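August 12, 2020 - kitchen corner, back of the workshop

Spent the better part of the afternoon on the counter, which I know sounds like an odd way to use a bench day, but the Eltwood boards have to live somewhere and I would much prefer they live where people cut bread and put down snacks than in a drawer where we forget about them. Satish Bansal came by and helped me work out where things ought to go, and then stayed for coffee, so we got less done than planned and I enjoyed it more.

The dark board with the rounded corners is the one I care most about. It had 2 coats of the Prilletti oil last week and then I left it alone, which is the hard part for me - I always want to give it one more wipe. Satish sanded the corners on his to 4,000 and says he can feel the difference. I stopped at 3,000 and cannot, but I let him have that one. The Bhatt oil is cheaper and smells nicer, so I would like to try it on the next board before we order any more of the other.

As for the counter itself, the canisters stay lined up along the wall, lids on, and the wooden spoon stays back there with them. The toaster oven keeps its place on the left with the striped towel folded on top, and the two-slot toaster stays in front of it. I did wonder about moving both to the other side to free up some room for cutting, but the left is where everybody's hands go in the morning, mine included.

Still to do: felt feet for the trays (70 in the bag from Pramov, so we are set until we are all very old), a second look at the raised sides on the chip tray, and a proper label for the oil tin. Satish wants a narrower tray just for spices. I told him to draw it first and we would talk.
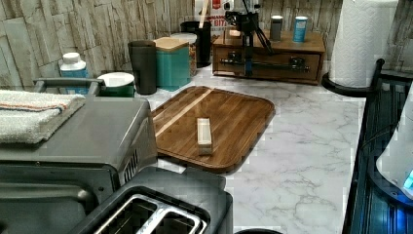
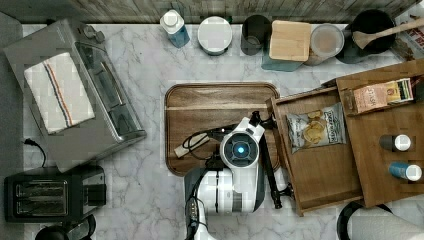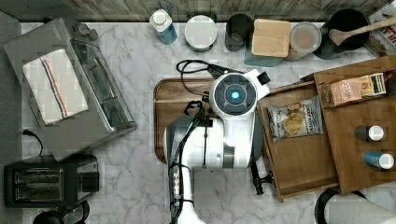 Kitchen counter, canisters along the back in all three. The chips and the spice bottles are in the last two.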